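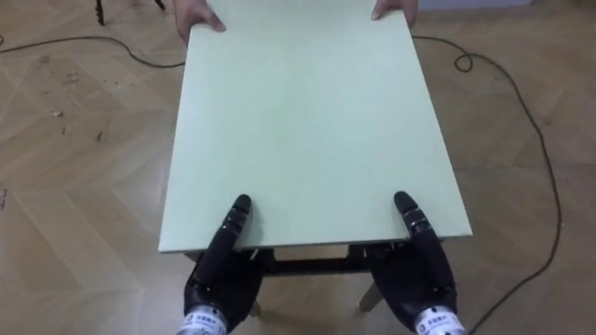

Pale green tabletops arrive at the Stesano reading hall

Stesano, 31 Jul 2022

The reading hall in Stesano is getting new tables this summer, and the first of the boards are now inside the building. They are pale green, a color between mint and light gray, and they will replace the dark brown tops which many visitors remember from their school years. The hall plans to open again in August.

The tables come from Begović, a furniture workshop in the next valley. The model has the name Skudon. It is a simple rectangular table with straight edges and a matte surface, and it is sold in two parts, the top and the base, so that a damaged top can be changed without buying the whole table again. The old tables did not allow this. When one of them had a deep scratch or a burn, it was turned to the wall or covered with a cloth, and after many years a good part of the room was covered with cloths.

The town set aside 900 euros for the first part of the work. The final bill from the workshop was 876 euros, including delivery to the door. The price did not include carrying the boards up to the hall, which is on the upper floor and has no elevator. The staircase turns two times and is narrow at the second turn, and the length of the boards was a subject of long discussion in spring. At one moment it was proposed to bring them in through the window on the street side. In the end the workshop made the tops a little shorter than in the catalog, and the stairs are enough.

A board of this size is not very heavy, but it is uncomfortable to carry alone. It is held at both ends, with two hands at the far corners and two at the near edge, and kept flat during the turn toward the base. The instruction sheet from Begović asks for the same. It also asks to keep the fingers on the edges as much as possible until the surface has been wiped for the first time with a soft cloth and clean water. No soap should be used in the first days.
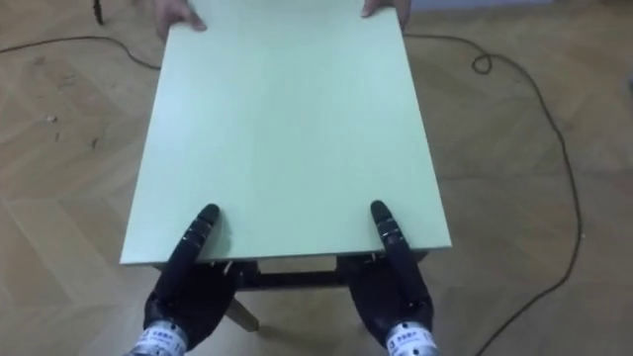

The sheet is strict also about the moment of lowering. The top must come down level, first with light pressure at the front, and it should not be pushed sideways over the base. Small corrections are made by lifting again. The screws are put in from below and tightened only by hand at the beginning, and then fully tightened after one night.

The color was chosen by the visitors. In the entrance there was a paper list during the winter with three possibilities: white, gray and green. White had the most votes for a long time, but the readers who come in the afternoon wrote that the sun from the west windows makes a white table difficult for the eyes. Green won with a small difference. Some of the older readers are still not convinced and would prefer wood. One of the comments on the list says only "like a hospital," with two lines under it.

In total six tables are planned. They will stand in two rows along the windows, with the newspaper shelves moved to the back wall. The corner for children stays where it was and keeps its low round table, which is in good condition. The reading lamps will be mounted on the wall this time. On the old tables they were fixed to the tops, and the holes made the wood split.

The chairs are a different question. The present ones are of different heights and several of them do not fit well under the new tops. The hall has asked Begović for a price, and also Steno, the secondhand store near the bus station, which has a set of school chairs in its storage. A decision is expected after the summer holidays. Until then the present chairs will be used, and visitors who need a higher seat can ask at the desk for a cushion.

The old tops are not thrown away. Those in better condition can be collected from the yard behind the building on weekday mornings, free of charge, by anyone who has a vehicle and somebody to help with the loading. They are sold neither with legs nor with screws. People who want one should leave their name at the desk before coming.

During the work the loan desk is open on the ground floor with shorter hours, from nine to noon. Books can be returned in the box beside the entrance at any time. The daily newspapers are also kept downstairs for now, on the bench next to the radiator.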